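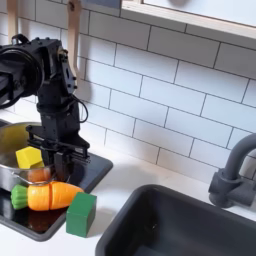 Toy pot and cut-apart carrot on the stovetop panel, with a yellow block already in the pot.

How to Sort a Play Kitchen That Has Blocks Mixed In

Play food and building blocks end up in the same place in most homes. Sorting them takes one short session and two bins.

What you need

Two bins with lids
A soft cloth
Masking tape and a marker

1. Start with the pots. Tip each one out onto the counter. Small pieces settle at the bottom under bigger ones.

2. Clear the stovetop next. Check the front edge, where cubes get pushed over onto the counter.

3. Put cut-apart food back together before it goes in the bin. Line up the halves of the carrot and press until they hold. If one half is missing, set the other aside on the counter until you have been through everything.

4. Put all cubes in the second bin, whatever the color. If your child uses them as pretend butter or peas, leave two in the kitchen.

5. Wipe the stovetop panel with a dry cloth. Glossy black shows fingerprints. Use a damp cloth on the white counter.

6. Label the bins FOOD and BLOCKS. Put the tape on the short side if they go on a shelf.

Pots go back on the stove empty. We redo ours every February, when the holiday sets have been opened and mixed in.

Updated 6/19/18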